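Unit 3: Command Responsibility and the Postwar Trials

Reading for this unit: course reader, chapter 13. Bring the reader on Thursday.

3.1 The problem

A commander who gives an unlawful order is liable for it. That point was settled well before the twentieth century and takes up little space in the trial records. The harder question is what to do with a commander who gave no order that can be proved, but whose troops committed crimes in an area under his control. Is he liable for what they did, for failing to stop them, or for nothing at all?

Postwar military courts answered this in different ways. Some treated the failure to control troops as an offense in its own right. Others used it as a way of making the commander a party to the killings themselves. The distinction matters for sentencing, and it matters again on review.

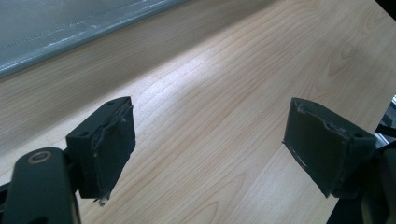 3.2 Elements

Most later statements of the rule break it into three parts.

(a) A superior-subordinate relationship. Formal rank is evidence of this but does not settle it. The test is effective control, meaning the material ability to prevent or punish the conduct. An officer whose unit has been placed under another headquarters may hold rank over men he cannot direct.

(b) Knowledge. Actual knowledge is enough. Below that, the standards differ: "should have known," "had reason to know," and "consciously disregarded information" are separate tests and should not be used as if they were the same. In your written work, state which one you are applying.

(c) Failure to take necessary and reasonable measures. Both prevention and punishment are covered. Punishing afterward does not cure a failure to prevent, if the commander knew in time.

3.3 Evidence

Trial records of this period must be read with care. Affidavits were often admitted where a live witness would be required today, and many defendants were tried jointly. Pretrial statements were sometimes challenged as coerced. A challenge of that kind goes to the weight of the statement, and in some systems to whether it can be admitted at all — it does not by itself show that the underlying event did not take place. Students regularly run these two questions together.

Commutation causes a similar confusion. A reduced sentence may reflect doubts about procedure, a comparison with other sentences, or politics. Read the review document before drawing any conclusion about guilt.

3.4 Problem set: the Erdale crossing

The facts are hypothetical. A battalion holds the river crossing at Erdale. Its commander is at Undville, where the regimental headquarters is located, and has a working telephone line to the crossing. During the afternoon, prisoners are shot by members of one company. A duty log kept at Undville contains an entry, number 683, reading "Erdale — prisoners dealt with." The commander initialed the page that evening. He made no inquiry.

Prepare short written answers to the following.

1. Does the telephone line establish effective control? What further facts would you want?

2. What can be drawn from the initials on the log page, and under which knowledge standard?

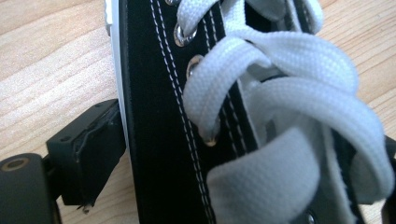 3. Suppose the company had been attached to another regiment that morning, and the order of attachment reached Undville only after dark. Does your answer to question 1 change?

Answers should cite the reader by page. Do not rely on online biographies of individual officers.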